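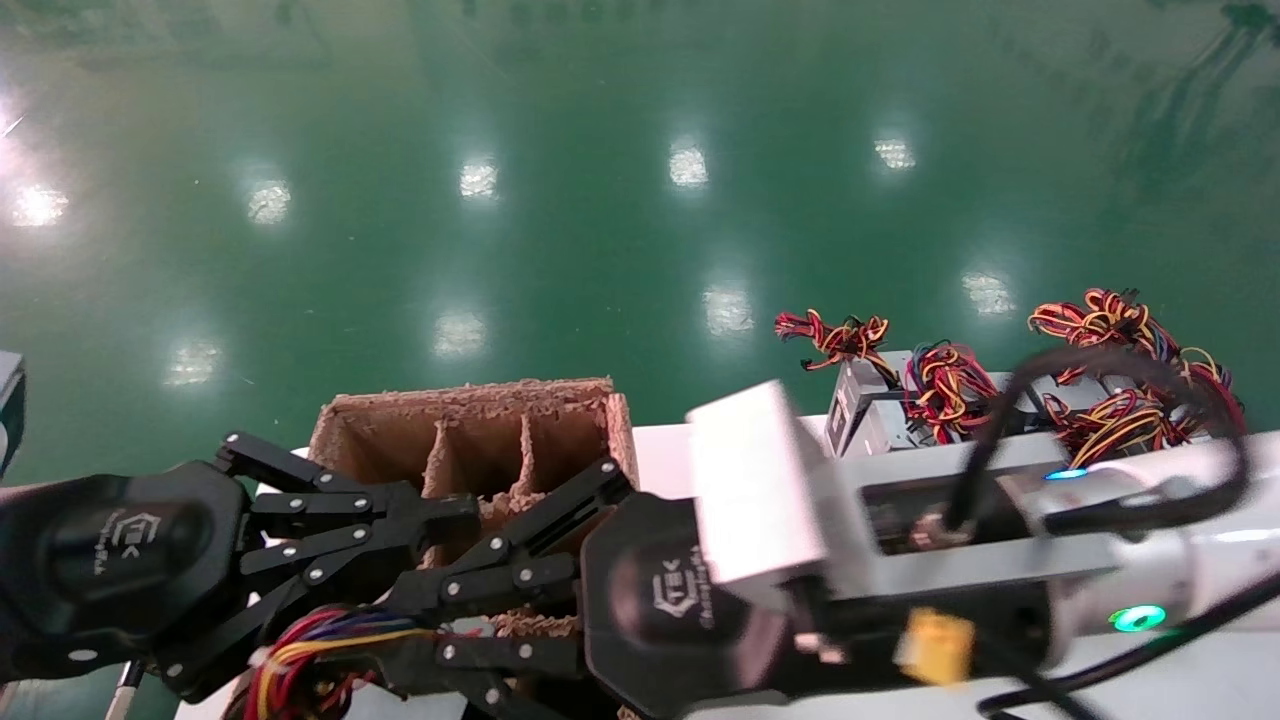 Chapter 14
How Candidates Get Picked

I grew up in Plenbridge, and I was well into my teens before I realised that the names on a ballot paper had to come from somewhere. I think I assumed people simply turned up! My parents voted, the signs went up in the front gardens every May, and then there was a mayor. What went on before the signs appeared was a mystery to me, and I'd bet it's a bit of a mystery to you as well.

So in this chapter we're going backwards. Chapter 13 dealt with how votes become seats. Now I want to look at the stage before that, when a party decides who gets to stand in the first place. Political scientists call this candidate selection, and I've come to think it's the most underrated bit of the whole business (my students will tell you I go on about it).

Let me start with a small case. Wudine is a safe district, the sort where one party has won every time for as long as anyone can remember. A few years ago its long-serving councillor stepped down, and the local party held a meeting to choose a replacement. Two people put themselves forward and 89 members voted. The winner got in by 21 votes, 55 to 34, and a few weeks later was elected by thousands. Who really chose the councillor for Wudine, then? Keep that question in your head – we'll come back to it more than once.

Vesurwood does things differently. Over there any registered voter can take part in choosing a party's candidate, whether they've paid a membership fee or not. Turnout is higher, the campaigns cost more, and the arguments are a good deal louder. Some people love it. Others grumble that supporters of one party can wander in and meddle with another's choice, and we'll look at how often that happens in section 14.2.

Before you read on, have a go at finding out how candidates are chosen where you live. Party websites usually have the rules tucked away somewhere, though you may have to dig.

Key terms: selectorate, open primary, closed primary, shortlist, safe seat

14.1 Who gets a say?

The word "selectorate" looks like a typing mistake, but it's a handy one. It means the group of people who have the power to choose a candidate, and it can be as small as one party leader or as large as the whole electorate.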